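Imprimer
Envoyer par e-mail

4.2 Autonomie en veille des téléphones d'entrée de gamme

Les premiers relevés nous ont franchement surpris, et dans le bon sens ! Le Storkover, pourtant le moins cher du lot, tient 19 heures de plus que le Bravina en veille connectée, à capacité de batterie égale. Nous avons répété la mesure sur 4 exemplaires de chaque modèle, tous mis à jour en janvier avec le même jeu d'applications, et l'écart se retrouve partout.

L'explication la plus séduisante tient à la gestion des notifications. Le système du Storkover regroupe les réveils du modem par fenêtres de 30 minutes – un choix audacieux pour un appareil grand public – alors que le Bravina laisse chaque application ouvrir sa propre connexion.

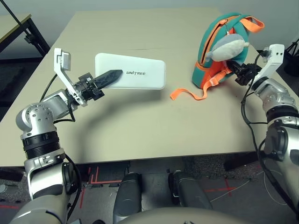

Figure 3. Bras robotisé, un doigt posé sur une batterie externe blanche marquée « UNITREE ».

Restait à savoir si l'utilisateur y perd quelque chose. Avec le protocole Aebischer, qui simule une journée de messagerie ordinaire, le retard médian des messages non prioritaires monte à 2 minutes, et les appels passent sans délai mesurable. C'est un compromis remarquable, que nous aimerions voir repris sur des modèles plus ambitieux.

Le Flirnberg occupe une place à part : son regroupement ne s'active que la nuit, si bien que son profil de consommation ressemble le jour à celui du Bravina. La section 4.3 reprend ces courbes nocturnes, de loin les plus riches de notre corpus.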